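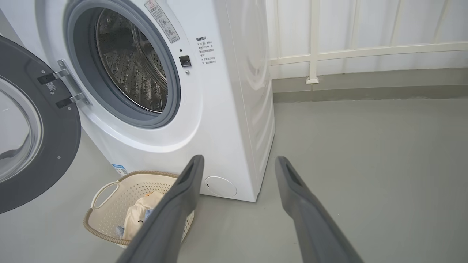 4. What the diaries told us about laundry and time

4.1 Why I stopped asking "how long"

When I started this project I had one plain question, and I was pretty sure it would be easy: how much time do people spend on laundry? I put it on the first version of the survey exactly like that. The answers were useless. One person wrote "all day" and the next wrote "ten minutes," and when I called them both back they were describing the same routine (a load in the morning, a load after dinner, folding in front of the TV). The first was counting the whole stretch the laundry was on her mind. The second was counting only the minutes when his hands were on the clothes.

So we threw that question out and went to diaries. Pauline Cheetham had used them years ago in a study of school lunches, and she talked me into it over one very long phone call. Each household kept a small paper booklet for 9 days and wrote down every time somebody touched, moved, thought about or argued over laundry. We ended up with 1189 entries from households in Gavilby and Stunedby, two towns close enough to share a bus line and different enough to be interesting. Gavilby is mostly older row houses with a utility room at the back. Stunedby is newer, mostly apartments, and a lot of those apartments have the washer in the kitchen or the bathroom.

I should say up front that 9 days is a strange length. We picked it so that every booklet would cover at least one full weekend plus a bit of slack, and I still think that was right, but it does make our numbers awkward to set next to the weekly diaries other people use. I haven't converted anything. If you want weekly figures, please do it from the raw table and not from the text here.

4.2 Hands-on time and hanging-around time

Nasrin Rahimi did the coding with me, and it was her idea to split the entries in two. Hands-on time is sorting, loading, unloading, hanging, folding, ironing and putting away. Hanging-around time is everything a person does, or doesn't do, because a load is running. They don't go to the store. They put off a shower because the hot water might run out. They stay up another half hour so the wet things don't sit in there overnight!

I loved reading the hanging-around entries. They're where people really talk to you. One woman in Stunedby wrote, "Could have walked to my sister's but it had 40 minutes left so I cleaned the oven and was annoyed." A retired bus driver wrote the single word "waiting" eleven times in one booklet, always in capitals.

Of all the entries, 426 included some hanging-around time, and those are the ones I use for the rest of this section. The others are hands-on only, and they look a lot like what earlier diary studies found, so I've left them for the appendix.

4.3 Door open, door shut

One thing we never planned to study was the washer door. It kept coming up anyway. People disagree about whether you leave it open between loads, and they disagree with feeling. The open-door people talk about smell and about letting the rubber dry out. The shut-door people talk about bruised shins, curious cats and a room that looks untidy.

Figure 1 shows a front-loader with its door standing wide open, and I'd ask readers who have only ever lived with a top-loader to notice how far out from the machine a door like that swings. In a Gavilby utility room there's usually space for it. In a Stunedby kitchen it can block a drawer, a walkway or the other door you need to get through.

Figure 1. Front-loading washing machine with the door open, showing the gray door gasket and the steel drum.

What surprised me is how much the door shapes the timing. In the small kitchens, people told us they wouldn't start unloading while somebody was cooking, and they wouldn't start cooking while somebody was unloading. So laundry gets pushed to the edges of the evening, after the dishes or before the coffee. Nasrin calls this "taking turns with the room," and I've borrowed the phrase all through section 5. In the row houses we hardly saw it. People there could walk away mid-load and leave a half-filled basket on the floor, and plenty of them did.

4.4 Who remembers the load

We also asked each household to put initials next to every entry. That let us look at who does the hands-on work (fairly mixed, more mixed than I'd guessed) and who does the remembering, and the remembering was lopsided. In most homes one person wrote nearly all the hanging-around entries, even where two or three people shared the lifting and folding. A teenager might empty the machine, but there'd be an entry just before it in someone else's handwriting: "told him it's done."

Pauline thinks we should be careful with this, and she's right. The person who keeps the booklet may simply be the person who notices more, and the booklet itself may make them notice even more than usual. We tried to get around it by asking every household to move the booklet to a different spot halfway through, so that someone else would bump into it. It helped in a few homes. In others, the same person just went and got it.

I don't have a clean fix. What I can say is that the pattern held up in the homes where initials were spread out evenly on other chores, such as trash and dishes, which we asked about on the back page.

4.5 A word about the sample

Both towns were recruited with flyers in libraries, doctors' offices and one very helpful bakery, so we got people who read flyers. We got very few night-shift workers, and I wish we'd had more, because the three we did get had completely different days (one ran every load at four in the morning and slept through the spin). We got no households that use a laundromat full time. Gavilby's only laundromat closed in January, in the middle of our pilot, and the two families who relied on it dropped out after that.

The booklets were scanned and typed up by hand, then checked against the paper by a second reader. Where the two of us couldn't agree on a word, we left it blank. Spelling in the quotes is the writers' own except where it would have given away a name. The coding sheet, with all our crossings-out, is in Appendix B.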